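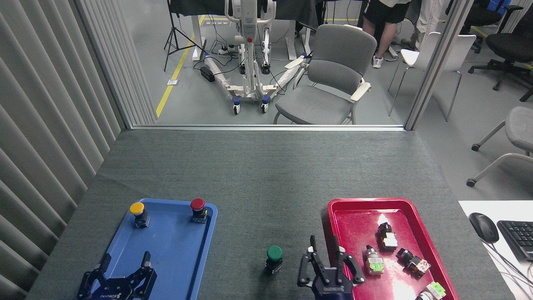
Okay, so I promised a grippers post back when I wrote up the camera mounts, and then I spent two weeks arguing with myself about finger shapes. I'm finally writing it down before I change my mind again.

The short version for people who only want the short version: I like parallel fingers for picking up buttons, I like a wider reach for digging in a pile of parts, and I would really like one hand that does both without me swapping a thing.

The longer version starts with the parts. We use push-button switches for nearly all our practice tasks. They're cheap, they come apart, they go back together, and they have that big mushroom cap that looks easy to grab and really isn't. The cap is round and it slopes, so if your fingers come in even a little high they slide up and over, and you end up squeezing air. Come in low, around the body, and life gets much better. It took me 127 tries in the Drirnska controller log to believe that (yes, I went back and added them up, it was raining).

So the routine I settled on has a tray of whole buttons on the left and a tray of loose bits on the right. Left arm handles the whole ones, right arm goes rooting through the pieces. Each arm has one job until I trust it. 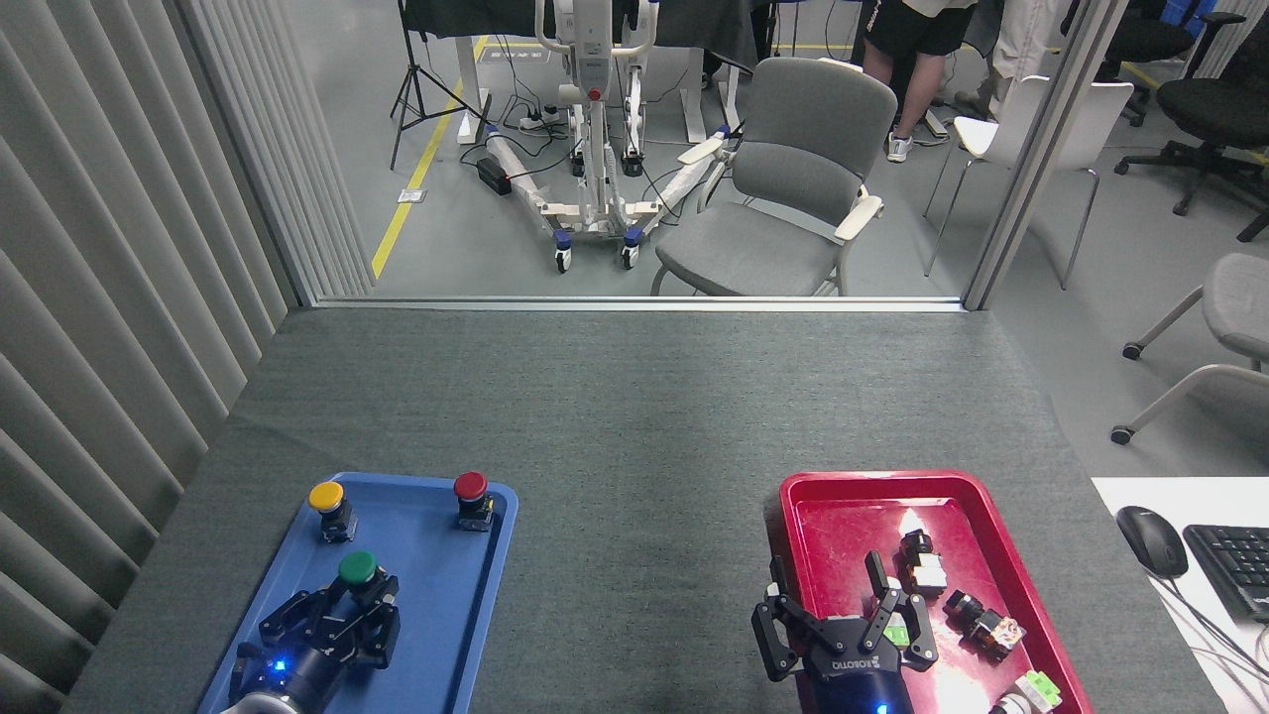 Left fingers open on either side of the green button, right hand in with the loose bits.

The left side was the easy half to tune. I set the approach low, opened wider than felt necessary, and slowed the last bit of travel way down. The default closing speed in the Elano software is too eager for my taste - fine for a box, rude for a switch. I dropped the speed and the force together and stopped chasing buttons across the tray. My one complaint is that two fingers need room. When a neighbor is too close, the outside finger lands right where the other part is sitting, and then you're planning a whole different approach angle for the sake of one button.

The right side is where I lost most of my evenings. Loose switch bodies and contact blocks lie any way they please, and every one of them wants a different grip. A block on its side is a lovely thing to pick up. A little round part is awful! It rolls, it's shiny, and it's about the same height as the fingertips are thick. I tried coming straight down and I tried sneaking in from the side, and the side approach won, but only after I taught the arm to quit bumping the tray rim on the way in.

Speaking of shiny, let me complain about trays for a second. The glossy red plastic bounces the lights right back up at the head camera, and you get this big bright streak with no detail in it. Chin-lung Wu told me to try a matte liner and I grumbled and ignored him, so that one's on me. It's going on the list for December.
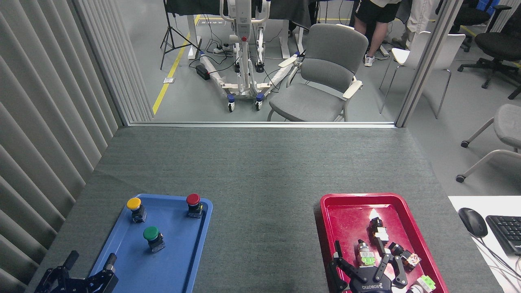 Photo: Wasovell bench notes

I also ran the same pick list on two controllers, because a few of you asked. The Drirnska one feels smoother under your hands and the menus make sense. The Ho one is uglier but it reacts faster when you change direction halfway through a move, and with two arms working near each other I'll take the faster one. I did nine rounds on each, same list, same trays, and by the last few I was reaching for the Ho without thinking about it. Your hands might disagree with mine, and that's fine.

Still to sort out: softer fingertip pads, some way to keep the wrist cables from tugging, and whether I can stand to type one more offset by hand. If you've found pads that hold up on hard plastic, leave me a comment with the thickness you used. I've got a drawer of the thin ones and they're all too thin.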